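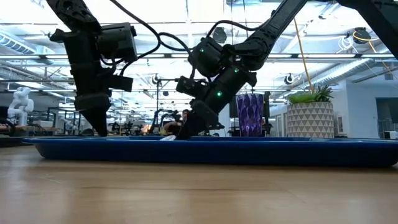 Lavcombe Workshop Users' Group
Minutes of the equipment meeting, 10/05/2026
Subject: the Evasard two-arm bench kit, on trial from Tokarz
In the chair: Olga Fuentealba
Minutes: Joaquín Sosa
Apologies: several, most of them received after the meeting had started

1. Previous minutes

The minutes of the March meeting were accepted with one correction. Under "Any other business" the words "the coffee machine is fine" should read "the coffee machine is on fire." Joaquín regrets the error and notes that the fire was small.

2. Matters carried over

The label maker is still missing. Its shelf is very clearly labeled.

The bench booking sheet has moved online. People who preferred the paper one have printed the online one and taped it up where the paper one used to be. Left as it is for now.

3. Evasard kit: how the trial is going

Olga went through her notes. The trial job is the one agreed in March: pick small parts out of a shallow tray and set them down in a fixture, both arms sharing the same work area. She picked this job since it is what most members say they would use the kit for, and what most members complain about doing by hand.

The last logged session was 70 picks, at the slow setting. Most went as intended. The failures were nearly all of one kind, with a part lying close to the side of the tray and the gripper coming in too steep to get hold of it. Tokarz's advice by email was to use a tray with lower sides. Olga replied that we own the tray we own. Tokarz then sent a settings file that brings the gripper in at a shallower angle, which helped, and which could perhaps have been the first email.

Handing a part from one arm to the other works if the part is longer than a thumb. With anything smaller the arms get very polite and each waits for the other. Joaquín asked whether this could be listed as a feature. Olga said no.

Setup took an afternoon. The manual says an hour, and it may be right for anyone who reads it in the language it was written in. The English version instructs the user to "tighten with kindness." Agreed that this is in fact good advice for the wrist screws, and that the torque figure would still be welcome.

Noise: no complaints. One member asked when it was going to be switched on, during a session.

4. Evasard kit: what people want to know before we buy

Cables. The wiring was raised by three people separately. It does the job, but it needs watching when both arms reach for the same spot. Tokarz sells a cable guide set at extra cost. Olga would like it included. Joaquín would like to try hook-and-loop straps first, as we have a drawer of them and a long tradition of not opening it.

Spare fingers. Gripper fingers are a wear item and come in packs of 10. The quote doesn't say how long a pack should last. Reluvberg has been running the same kit since winter and will be asked.

Software. Teaching a new pick is easy enough once shown. Saving it is less so. The Save button saves the layout of the window. The button that saves the job is called Commit and sits in a different menu. Two members have now lost a morning's work to this and have asked not to be named, although one of them is writing these minutes.

Lighting. Picks were less reliable late in the day. Olga wants a proper comparison with the overhead lights left alone throughout. Members are asked to stop turning them off to be helpful.

5. The service plan

Tokarz offers the kit with or without a service plan. The plan is $530 a year and covers a yearly visit, phone support on weekdays, and the loan of an arm if one has to go back. Travel is billed separately, and travel from Tokarz to Lavcombe is not a short line on an invoice.

There was a long discussion, of which the useful part follows.

For: we are not good at sending things back. The last item returned under warranty sat boxed by the door until the warranty ended.

Against: during the trial, phone support was called twice. The first call was answered promptly by a person who knew the kit well. The second was answered promptly by a person who wanted to know what we had been told on the first.

Olga proposed taking the plan for the first year only, and asking for one visit's travel to be included. Agreed, with one member against on the grounds that he could fix it himself. The chair thanked him and reminded the meeting of the band saw.

6. Decision

To go ahead with the purchase, provided Tokarz confirms in writing:

the shallower approach setting will be in the standard release, so that an update doesn't wipe it out;
the cable guide set is included, or discounted to the point where arguing about it costs more;
a torque figure for the wrist screws, kindness notwithstanding.

If there is no answer before the trial ends, the kit goes back and the question is reopened at the next meeting. Joaquín is not to leave it by the door.

7. Actions

Olga: write to Tokarz with the points above. Repeat the picks under steady light and put the log in the shared folder.
Joaquín: ask Reluvberg about finger wear, and whether they ever found the second settings menu. Tape a note reading COMMIT, NOT SAVE to the bench computer.
All: book the bench before using it. Standing near it and looking busy is not a booking.

8. Any other business

A member asked if the kit could be taught to find the label maker. Referred to Tokarz.

The next meeting will be held when the heating has been looked at. Meeting closed at lunchtime.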